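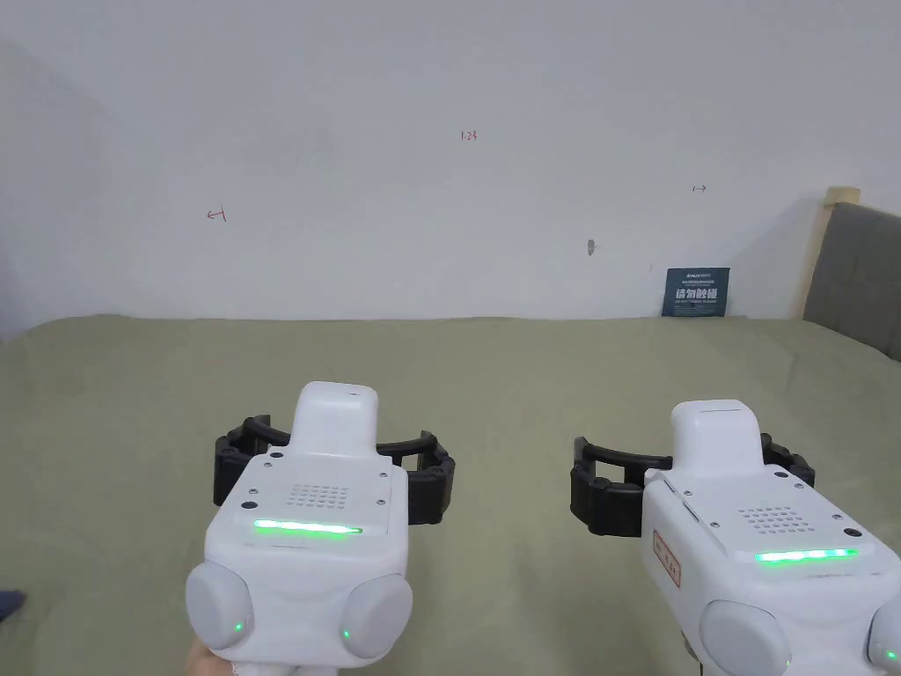 Bullton, 17/10/2021

The author of the Ekby novels has a kettle that takes an age to boil, and so we had got through most of the weather and half a packet of ginger biscuits before either of us mentioned the new book. It is the fourth in the series, it is called The Ferryman's Ledger, and it opens with a harbour clerk finding 1,319 crowns in a drawer that ought to be empty.

"I had the drawer before I had anything else," she told me, pouring at last. "I didn't know whose money it was. I wrote 200 pages without knowing, which my editor was very kind about, and then in July I was shelling peas and I thought, oh, it's hers, of course it is, and I had to go back and start again from the funeral."

Readers who have followed Inspector Chamoun from the beginning will be glad to hear that he is still walking everywhere and still losing his umbrellas. He is a little slower now, and his knee gives him trouble on the harbour steps. I asked whether she was getting ready to retire him, and she looked quite shocked.

"Oh no, no. I couldn't! I'd miss him at breakfast. He can have a bad knee, I've got one myself, but he's staying put."
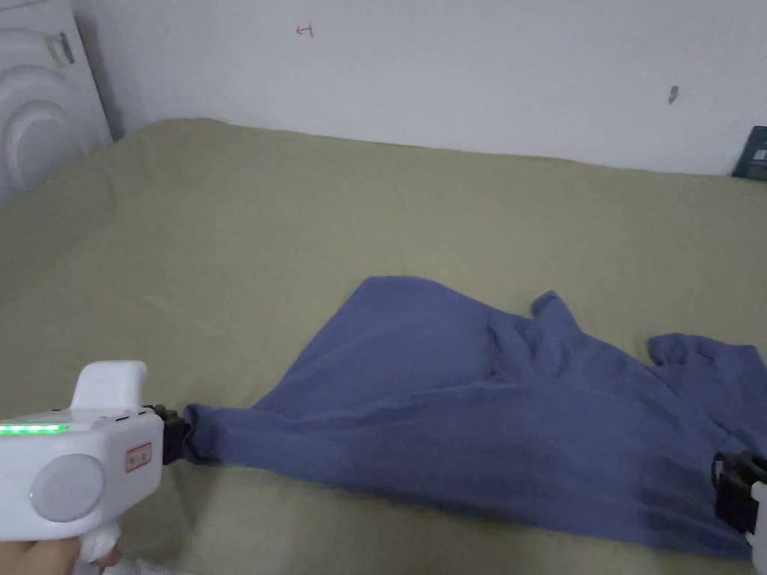

A town with no map

Ekby itself she made up on a long train journey when she was 16, and for years it was only a list of street names in the back of a school atlas (she still has the atlas, and went upstairs to look for it, and came down with a different one). People write to her asking for a proper map to go in the front of the books. She has always said no.

"The minute you draw it, somebody will tell me the bakery can't be seen from the chapel. And I need it to be seen from the chapel, it's how he catches the sexton out in the second one."

The new story takes Chamoun away from home for the first time, over the water to the island of Morov, where the winters are long and everyone seems to be related to the dead man.
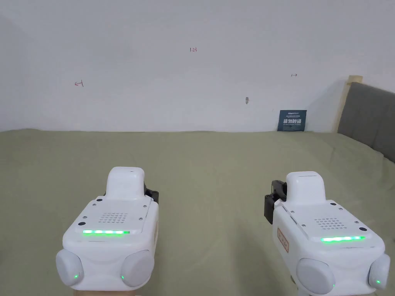

She was nervous about the move, she said, and wrote the crossing itself so many times that she began to feel seasick at her desk. The finished chapter is barely five pages, and I think it is the best thing she has done, all fog and wet rope and two old men arguing over a thermos.

The book comes in at around 300 pages, shorter than the last, and she is already making notes for number five. I asked what it would be about. "A choir," she said, and passed me the biscuits.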